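Why do mugs hang upside down?
Kitchen Detectives, part 5
Words by Els Smits

Have you ever opened a cupboard and had to dodge a falling lid? Then you already know why people keep inventing clever places to put things! A kitchen is full of small inventions that just sit there all day, and most of us walk past them without saying hello. Let's say hello to a few.

First up, the mug tree. It has a base (the roots), a post (the trunk) and pegs (the branches). You slip the handle over a peg and let go. Gravity pulls the mug down until the heavy part is as low as it can get, and the mug settles there, tipped over. Any drips run out instead of sitting in a puddle at the bottom, and dust has a hard time getting in.

Look closely at a real mug tree and you'll often find the pegs tilt up a little. A mug would have to climb uphill to fall off, and mugs are terrible climbers.

Then there are plates. You can stack plates flat, and a stack doesn't take up much room, but try getting the bottom one out! A rack or a stand holds each plate on its edge, in its own slot. Now you can grab whichever one you like. Wet plates love this too — air reaches both sides, and the water slides down to the lowest bit of the rim and drips away.

My neighbour Gilberto Condori washes dishes at the community kitchen in Cloltdale, and he fills his rack from the back to the front so his wet sleeves never drag across the clean plates. I tried it and it works beautifully.

Spot the mug tree every time, and see which colours you can find.

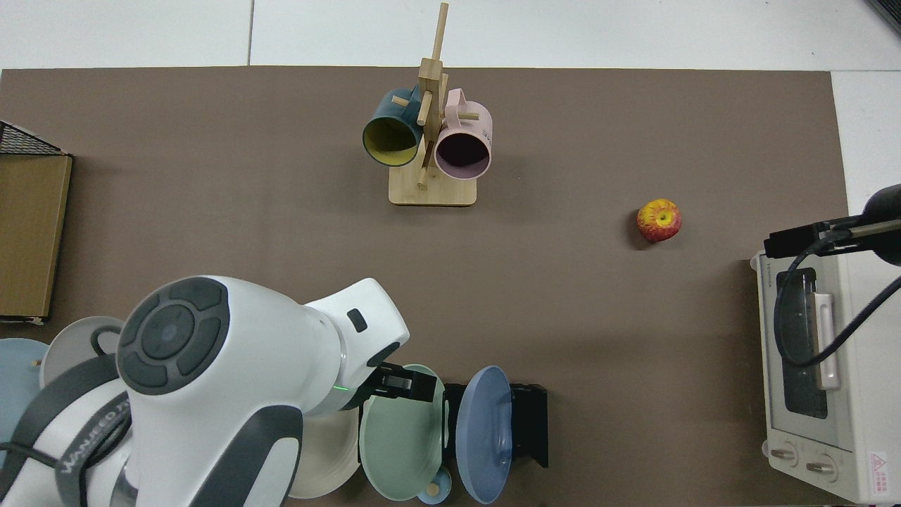
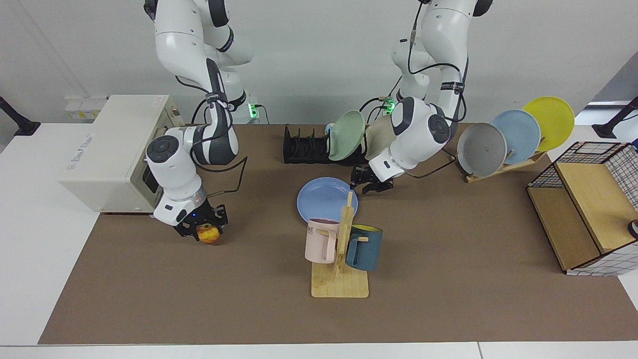
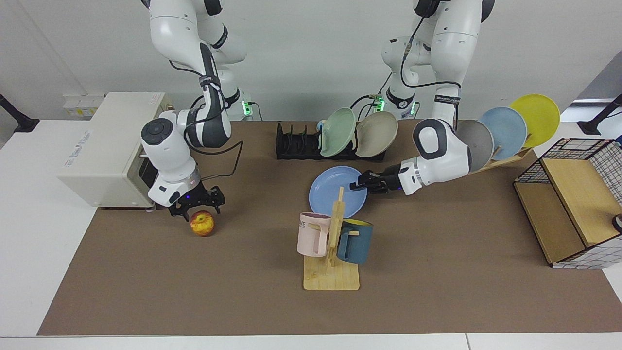
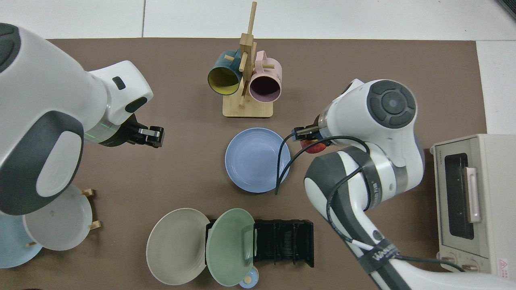
Now it's your turn to be an inventor. You can build a tiny mug tree for doll cups or for cups you've made out of clay. You'll need:

a cardboard tube
a square of thick cardboard for the base
3 pencils or straight sticks
a lump of modelling clay
sticky tape

Tape the tube upright in the middle of the base. Ask a grown-up to poke holes through the tube, each pair a bit higher than the last, then push your pencils through so they stick out on both sides. Hang one cup on it. Did it tip over? Press the clay onto the base and try again. A heavy base is the secret of a good mug tree, and so is hanging your cups evenly. If they all go on one side, down she comes!

Suha Twal, who is 8 and lives in Sirkden, sent us a drawing of a mug tree with a spinning trunk, so you never have to reach around the back. What a brilliant idea! Chun-yin Tsao, 6, would like one tall enough for a giraffe.

Send us your favourite kitchen invention before the end of November. Drawings are welcome, and so are wobbly models. Next time we're finding out how a whisk gets air into an egg.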